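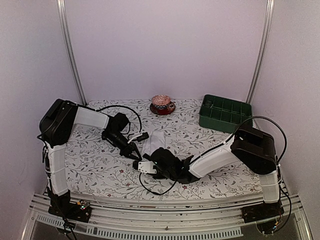 Grey leaves and small red flowers on a white table cloth.

Search this site Enter keywords Go

Mar 30, 2020

Gralley questions "stain-proof" claims on printed table linen

Household textile firm Gralley has told its suppliers to stop using the words "stain-proof" on printed cloths unless they can back them up. The firm washed and marked 1,362 samples from 3 mills and found that 37 of them met the promise on the label.

"We have yet to see a cloth that shrugs off beetroot for good," the company said. "A coating may help for a while. Shoppers are being asked to pay extra for 'for ever'."

Bellis, whose Nirar range was among those tested, says its own trials gave better results. Gralley has asked to see them and is still waiting. Labels on roughly 2,000 cloths will be changed by October.

Related items
Flustis drops "no-iron" wording from napkins
What a wash symbol does and does not promise
Nirar range: Bellis responds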